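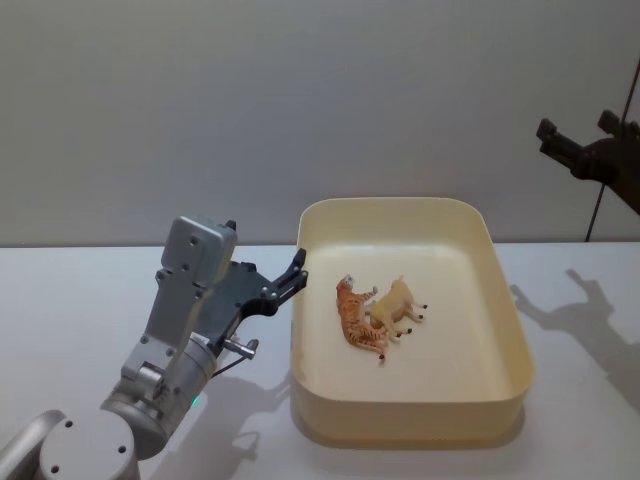

Le polypropylène chargé craie occupe une place à part dans la vaisselle de collectivité et les contenants de manutention légère. Il coûte peu, supporte le lavage en machine et se recycle dans une filière déjà organisée. Son défaut principal tient à la couleur. Un bac rectangulaire de teinte crème, posé sur un plan de travail blanc, rend visible le moindre écart de nuance avec son support, et c'est précisément cette gamme de tons clairs que les acheteurs redemandent depuis que les cuisines centrales ont abandonné le gris. Or le crème est, de toutes les teintes courantes, celle qui pardonne le moins au mouleur, au formulateur et au recycleur.

Le blanc cassé, un problème de dosage

Une teinte crème s'obtient par l'ajout de faibles quantités de pigments jaunes et rouges dans une base fortement chargée en dioxyde de titane. L'oxyde de fer jaune domine, complété par une trace d'oxyde rouge et parfois par un noir de carbone destiné à casser la saturation. Les proportions sont si basses qu'une erreur de pesée négligeable sur un vert ou un bleu foncé devient perceptible à l'œil nu sur un crème.

Chez Declercq, qui formule des mélanges-maîtres pour l'injection, la pesée des pigments mineurs se fait sur une balance séparée, dans un local à hygrométrie contrôlée. L'oxyde de fer jaune y est prédispersé dans une cire de polyéthylène avant d'être introduit dans l'extrudeuse. L'étape allonge le cycle de préparation. Elle supprime en contrepartie les agglomérats, visibles sous forme de points ocre dès que la paroi moulée descend sous deux millimètres.

Le taux d'incorporation du mélange-maître chez le transformateur se situe le plus souvent entre 2 et 4 %. À 2 %, le coût matière est bas mais la répartition dépend beaucoup du profil de vis. Les presses anciennes, équipées de vis standard sans zone de mélange, donnent alors des marbrures au voisinage du point d'injection. Augmenter la contre-pression corrige une partie du défaut et échauffe davantage la matière, ce qui ramène à la question suivante.

La dérive thermique

L'oxyde de fer jaune est un oxyde hydraté. Au-delà d'une certaine température, il perd son eau de constitution et vire au rouge. Les fiches techniques fixent la limite à des valeurs variables selon le traitement de surface du pigment, et les grades non enrobés commencent à évoluer bien avant le seuil annoncé si le temps de séjour s'allonge. Une presse arrêtée dix minutes avec un fourreau plein suffit à produire une série de pièces rosées, qu'il faut purger.

Deux parades existent. La première consiste à employer un jaune enrobé de silice ou d'alumine, plus cher et légèrement moins colorant. La seconde est de remplacer l'oxyde de fer par un titanate de nickel-antimoine ou de chrome-antimoine, stable à toutes les températures de transformation du polypropylène. Le pouvoir colorant de ces titanates est faible, d'où un taux plus élevé et une abrasion accrue des vis. Pour le contact alimentaire, il faut en outre documenter la migration des métaux, avec des essais menés sur l'objet fini et non sur le granulé.

Olau, transformateur spécialisé dans les bacs gerbables, a retenu le jaune enrobé pour toute sa gamme claire. L'atelier impose une consigne simple : tout arrêt supérieur à trois minutes entraîne la vidange du fourreau. Les pièces de redémarrage sont broyées et réorientées vers des teintes foncées. La perte matière est comptabilisée séparément et imputée à la teinte, ce qui explique que le crème soit facturé plus cher que l'anthracite à géométrie égale.

Mesurer un crème

L'appréciation visuelle reste pratiquée au poste, sous cabine à lumière, mais elle ne suffit pas à arbitrer un litige. Le contrôle instrumental s'appuie sur un spectrophotomètre à sphère, composante spéculaire incluse, et sur l'écart de couleur calculé dans l'espace CIELAB. La formule historique, simple distance euclidienne, surestime certains écarts et en sous-estime d'autres. Dans les tons proches du neutre, l'œil distingue très bien un glissement vers le rose ou vers le vert, alors que l'écart numérique reste modeste. La formule de 2000 corrige en grande partie ce biais. Encore faut-il que le donneur d'ordre et le transformateur utilisent la même, ce que les cahiers des charges oublient souvent de préciser.

L'état de surface complique la comparaison. Un fond grainé et un rebord poli issus du même moule, de la même matière et du même cycle donnent deux lectures différentes si l'appareil exclut la composante spéculaire. La mesure doit donc être faite sur une zone définie par plan, de préférence plane, éloignée du seuil d'injection et d'épaisseur constante. Sur une paroi mince, l'opacité n'est pas totale et la couleur du support placé derrière la pièce intervient dans la lecture. L'usage est d'empiler plusieurs épaisseurs ou de mesurer sur fond blanc normalisé.

Balmont, qui exploite un laboratoire d'essais pour la plasturgie, demande une plaque étalon par lot de pigment et la conserve à l'obscurité. Les étalons crème y sont renouvelés plus souvent que les autres. Un jaunissement de l'étalon, même léger, conduirait à accepter des pièces hors tolérance et à rejeter des pièces conformes.

Le vieillissement en service

Un contenant clair subit trois agressions : les détergents alcalins, les graisses colorées et la lumière. Les premiers attaquent peu le polypropylène mais matifient la surface par érosion de la couche superficielle, ce qui éclaircit la teinte. Les graisses chargées en caroténoïdes, sauce tomate en tête, migrent au contraire dans la matière et s'y fixent, d'autant plus vite que la température de contact est élevée. Le lavage ne les extrait que partiellement. Une exposition aux ultraviolets les décolore ensuite, sans restituer la nuance d'origine.

Les essais d'endurance au lavage sont conduits sur 300 cycles pour les articles courants et 400 pour les gammes destinées à la restauration hospitalière. Le critère de rejet porte sur l'écart de couleur, la brillance résiduelle et l'apparition de fissures aux angles. Les fissures sont rares. La perte de brillance survient tôt, parfois dans les premières dizaines de cycles, puis se stabilise.

Un second mécanisme, moins connu, concerne les antioxydants. Certains stabilisants phénoliques réagissent avec les oxydes d'azote présents dans l'air des entrepôts chauffés au gaz et forment des composés jaunes. Le phénomène, appelé jaunissement gazeux, touche des pièces neuves, encore sous film. Il est discret sur un bleu et rédhibitoire sur un blanc cassé. Les formulateurs y répondent par des systèmes sans phénol, à base de phosphites et d'amines encombrées, au prix d'une stabilité à long terme à vérifier au cas par cas.

Le recyclé, limite actuelle

L'introduction de matière recyclée dans les teintes claires se heurte à la couleur du gisement. Le polypropylène issu de la collecte ménagère, même trié optiquement, donne un granulé gris-vert que le dioxyde de titane ne masque qu'à des taux incompatibles avec la tenue au choc. Les boucles fermées offrent de meilleurs résultats. Lesbridge, qui reprend les bacs de ses propres clients en fin de vie, sépare les crèmes des blancs avant broyage, puis lave à chaud et dégaze sous vide pour abaisser la teneur en composés volatils. L'unité traite 300 kilogrammes par heure. Le regranulé obtenu reste légèrement plus jaune que le vierge, et le formulateur réduit d'autant la part d'oxyde de fer dans le mélange-maître.

Cette compensation suppose une mesure à l'entrée de chaque lot. Les écarts entre deux livraisons de regranulé dépassent couramment la tolérance fixée sur la pièce finie, si bien qu'une recette unique ne tient pas. Les transformateurs équipés d'un dosage gravimétrique à plusieurs voies corrigent en ligne, avec une voie pour la base et une pour la correction jaune. Les autres homogénéisent en silo avant production et acceptent une immobilisation de stock. L'été pose une difficulté supplémentaire : en août, les arrêts de ligne se multiplient et les lots homogénéisés attendent plusieurs semaines, parfois dans des silos extérieurs non isolés.

Pour l'aptitude au contact alimentaire, la traçabilité de la boucle doit être démontrée, bac par bac ou lot par lot selon le schéma retenu. Le marquage dans le moule, sous le fond, reste la méthode la plus répandue. Les étiquettes gravées au laser tiennent mal sur les teintes claires, faute de contraste, à moins d'ajouter un additif de marquage qui grise lui-même la matière et oblige à reprendre la formulation.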